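Rose Hips at the Breakfast Table: What We Learned from One Season with a Forgotten Fruit

Student project report, spring term

When we first told our families that we were going to spend a whole term on rose hips, most of them wanted to know what a rose hip was, and a couple of them asked if it was something you could catch. So let us begin there! A rose hip is the small fruit that a rose leaves behind after the petals fall. It is usually red or orange, it has a thin layer of flesh, and inside it is packed with seeds and fine, itchy hairs. Fresh rose hips are rich in vitamin C, and people in cold countries have been making soups, syrups and teas out of them for a very long time, partly because oranges were hard to come by in winter.

We chose the subject after one of us brought in a jar of rose hip jam from a grandmother's pantry and passed it around at lunch with a sleeve of crackers. It tasted a little like apricot and a little like tomato (in a good way, we promise), and by the end of lunch we had our topic. Our question was a simple one: could ordinary students get used to eating rose hips regularly, and which way of preparing them would people like best?

What we used

Our dried hips came from Tveit, a small herb shop that sells them whole or cut. We bought the cut kind, with the seeds and hairs already sifted out, and we are so glad we did, because cleaning whole ones by hand is slow and the hairs get into everything. We also bought a tin of rose hip powder under the name Truda, which is ground very fine and stirs into yogurt without much trouble. For honey we used whatever was in the kitchen cupboard.

We tried the fruit in four forms: a plain tea, a syrup, a thick soup in the Scandinavian style, and the powder stirred into oatmeal. The tea was the easiest. We put two spoonfuls of cut hips in a pot, poured hot water over them, and left them for 14 minutes with the lid on. Our first try was much shorter and tasted like warm water with good intentions.

The syrup took more patience. The hips were simmered softly, mashed, strained through cloth, and then strained again, and only then did the sugar go in. We had read that vitamin C is easily lost to heat and air, so we kept the simmering short and got the lids on quickly.

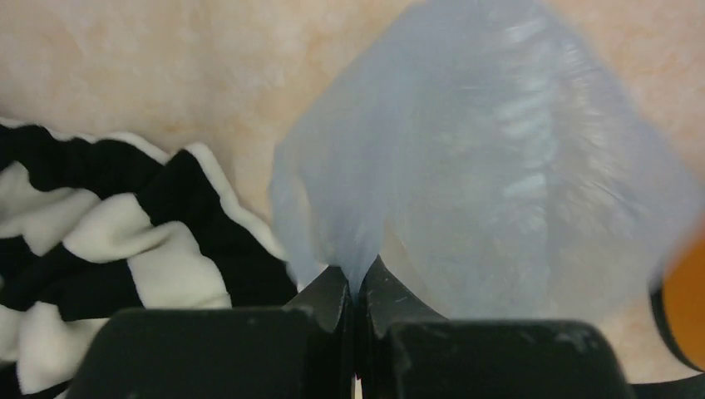 Pridetti College, Department of Food and Nutrition, Student Projects

The soup was the one we argued over. It is thickened with potato starch and served either hot or chilled, and it has a smooth, slippery texture that some of us loved at once and others never warmed up to. With a spoonful of cream and some chopped almonds on top it made a really lovely breakfast, at least for those of us in the first group.

How the tasting went

We set up our tasting table in March, in the hallway outside the Rimia reading room, and left it open through the morning so people could stop on their way to class. Everybody who tasted got a small card and was asked to write down a favorite, a least favorite, and anything else on their mind. We wish we had made the space for comments bigger! People turned the cards over and kept writing on the back.

The syrup was the clear favorite, which did not surprise us much considering the sugar. Tea came next, and several people said they would happily drink it in place of their afternoon coffee. The oatmeal did better than we had hoped, though we were told more than once that it needed cinnamon. The soup got the strongest feelings in both directions, and one card simply said "is this ketchup" with no question mark.

What we would do differently

Our biggest weakness is that we never measured vitamin C ourselves. We had planned to do a titration with iodine, but the red color of the syrup made the end point very hard to see, and we ran out of lab time before we could find a way around it. Everything we say about vitamin C in this report therefore comes from our reading, and we can't tell you how much was left in our own cups and bowls.

We would also ask people what they had eaten that morning. Somebody who has just had a sweet coffee drink is going to find plain rose hip tea terribly sour, and we suspect that happened a good deal.

The part we enjoyed most was how many people had a rose hip story once they got going. We heard about wild bushes behind beach houses, about itching powder made from the hairs, and about a cough syrup that lived in somebody's refrigerator door for years. We have some dried hips left over and plan to try them in a batch of muffins before the term ends, with cinnamon this time.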